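Ticket 148: Parent text messages not reaching all families
Status: Open, waiting on vendor
Opened: Jul 15, 2021
System: Pilinent parent messaging, linked to Jolis student records
Site: Yeh Elementary, front office

Problem as reported
The office sent a text to every family about the summer reading picnic. The send screen showed 200 recipients and a green check. By the afternoon parents were calling to say they never got it. The delivery report listed 38 messages as "held." There was no error message.

Checked so far
Logged out and back in, then opened the report again. Same 38.
Sent a test to the office cell phone. It arrived in under a minute.
Compared the held list with Jolis. Phone numbers match. No blanks, no missing digits.
Checked the opt-out list. None of the held families are on it.
Resent to the held group only. 16 went through and the rest stayed held.

The ones that went through all have one child at the school. Most of those still held have a brother or sister at Dradari Middle, so the same number is in the system twice. We have not changed any records yet.

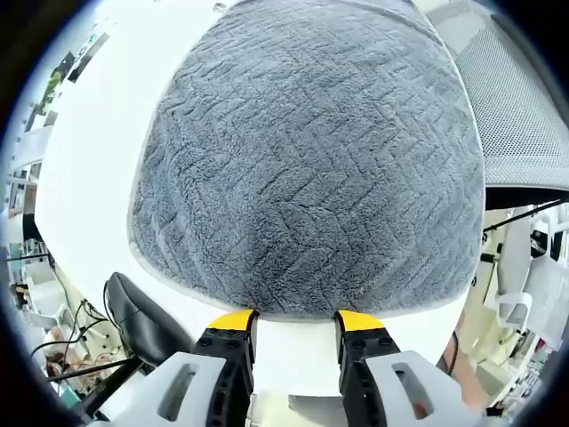
Dradari's office wrote back that they had the same trouble with their band concert notice in the spring, and that it cleared up after they picked one school as the main contact for each shared number. They did it one family at a time under Contacts, then Linked Schools. They also said to leave the nightly sync off until all the changes are saved, or the old settings come back.

Tried this on two families after turning off the sync. Both got the test text. Turned the sync back on overnight and the settings stayed put.

Still to do
Set the main contact for the remaining families on the held list.
Ask Pilinent if this can be done in bulk. Request sent, no answer yet.
Call families who missed the picnic notice. Paper copies are at the front desk.
Run a full test before the September open house message goes out.

Note for office staff: please do not delete the duplicate numbers. Deleting one in Pilinent removes it from both schools.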